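Werkstattheft Robotik-AG, Projekt Fluteo
Mai, Eintrag am späten Nachmittag

Heute sind wir endlich wieder einmal in Ruhe zum Arbeiten gekommen, und weil ich es sonst bis zum nächsten Treffen vergesse, schreibe ich gleich alles auf, auch die Sachen, die vielleicht nur mich interessieren. Paraschiva und Maximiliano haben am Greifprogramm weitergemacht, Aitana saß an der Bilderkennung, und ich bin zwischen den beiden Tischen hin- und hergelaufen und habe versucht, nicht zu stören (was mir, glaube ich, nur halb gelungen ist).

Die große Frage war wieder der Korb. Für die Aufgabe »Sortieren und Ablegen« soll der Arm die Teile aus dem Korb nehmen und nach Farbe ablegen, und Aitana wollte unbedingt mit dem gelben Plastikkorb üben. Der hat eine durchbrochene Wand, und genau daran beißt sich unsere Erkennung fest: Durch die Löcher schaut ja immer etwas vom Hintergrund herein, und das Programm hält diese Flecken gern für Teile, die man greifen könnte.
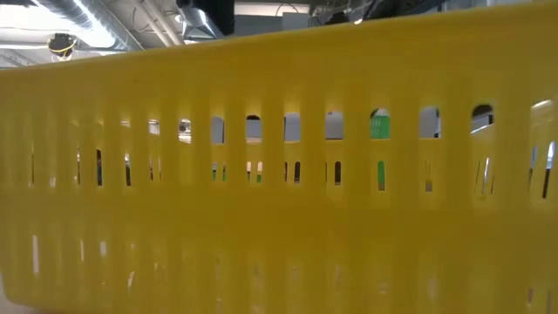
Aitana hat deshalb eine Maske geschrieben, die zuerst den oberen Rand sucht und alles darunter ignoriert, solange der Greifer noch nicht über dem Korb steht. Beim ersten Durchlauf mit den alten Aufnahmen kamen wir damit auf 70 richtige Treffer, nach dem Anpassen des Gelbtons auf 72. Kein Riesensprung, aber sie hat sich so gefreut, dass wir alle mitgefreut haben! Die Glanzstellen auf dem Kunststoff machen weiterhin Ärger. Fulgencio meint, wir sollten die Sättigung stärker gewichten und die Helligkeit fast ganz weglassen – das probieren wir beim nächsten Mal, bevor wir wieder an den Schwellenwerten drehen.

Bei Paraschiva und Maximiliano ging es um die Anfahrt. Der Arm kam bisher zu flach über den Rand, und im Simulator blieb der Greifer zweimal hängen. Jetzt fährt er erst senkrecht hoch, dann seitlich, dann hinunter. Das kostet pro Teil 2 Sekunden, die uns im Wettbewerb natürlich fehlen werden, aber lieber langsam und heil als umgekehrt. Maximiliano will die Kurve später wieder runder machen, er hat schon eine Skizze hinten ins Heft geklebt.

Noch offen: Amparo fragt bei Plarton nach, ob wir die weichen Fingerkuppen auch in der schmalen Ausführung bekommen. Die Konfiguration von heute liegt unter »Zimgate« im gemeinsamen Ordner, Version 14, bitte nicht überschreiben, sondern eine Kopie anlegen! Und wer das Netzteil vom hinteren Tisch mitgenommen hat, bringt es bitte zurück, ich brauche es für den Drehteller.

Robotik-AG Fluteo · Kontakt über das Sekretariat · © Projektgruppe Fluteo · Nach oben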